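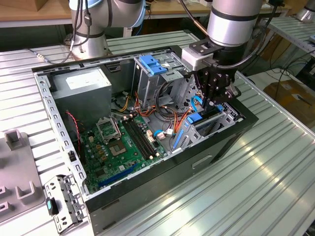 Stuffed mushrooms, is 40 minutes really needed?

gwynne_cook
Tried the Wiker stuffed mushroom recipe last night and I don't buy the 40 minutes in the oven. Mine were leather after 25. It's as if the recipe was written by someone who'd rather be fiddling with a computer on its side with the cover off and the power supply showing. Has anybody here followed it to the letter?

Reda Naciri
I have, and they were fine. Big caps though, and 800 g of them in one dish. Did you crowd yours?

gwynne_cook
Single layer, small buttons. A recipe should say what size it means.
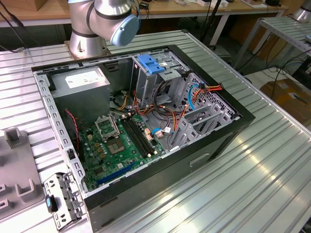
It also wants the garlic in raw, and 10 cloves is silly. I used four and could still taste it at breakfast.

Shalini Chaudhary
Disagree on the garlic, ten is right if you roast it first. Agree on the time. Has it got 1000 five-star reviews from people who haven't cooked it?

Reda Naciri
I gave it four stars and I cooked it twice.

gwynne_cook
Fair enough. I'll try big caps, but I'm checking them at 20.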